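Tovar launches guidance on moving furniture in small bedrooms

The housing support service Tovar has today published new guidance for tenants on rearranging furniture in small bedrooms. A printed copy will be delivered to 700 homes in August, and the text will be available free of charge at all 7 Tovar offices.
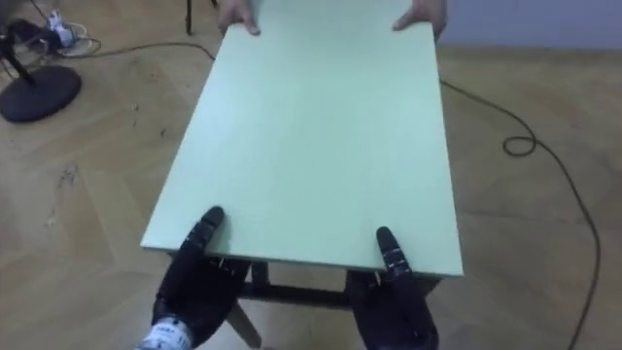 Tables are the subject of the opening chapter, which asks that every move be made with a hold at both ends. Tenants are advised to clear the top first and to agree the route aloud before lifting. On a long, pale green top such as this one, fingers should curl over the edge at the far end while the near end is held close to its two corners. The guidance was prepared by Rocío Villaseñor and Damián Ocampo following 342 home visits.

Tenants are also asked to put the table down whenever a grip begins to slip, and to begin again from a steady stance.
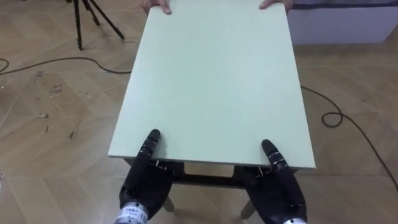 Xóchitl Valdovinos welcomed the publication and said that many tenants had put off changing a bedroom for years for want of plain advice on a single table. She added that she hoped landlords would read it too.

The second chapter deals with the finished layout, including the space to be left beside a bed and the checking of table legs on uneven floors.

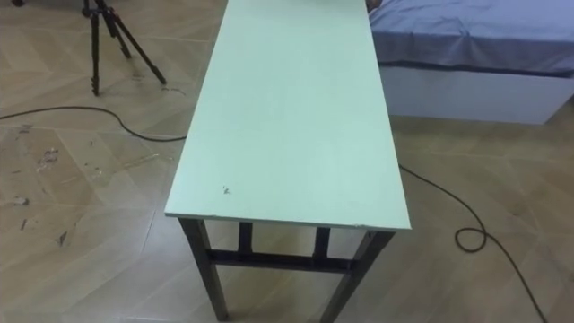 HOUSING AND HOME

Tovar has supported tenants since 2000. Its earlier leaflets on storage and damp remain in print. Crescencio Bañuelos will present the new guidance to local landlords, and comments received from them will be considered for the second edition.

Group bookings for the accompanying talk may be made through any office.

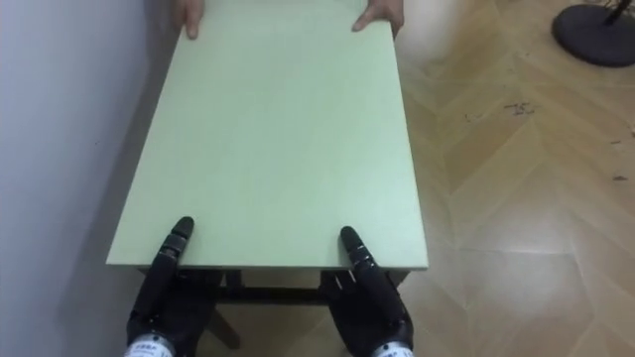 Press contact

Emiliano Cisneros, Press Office, Tovar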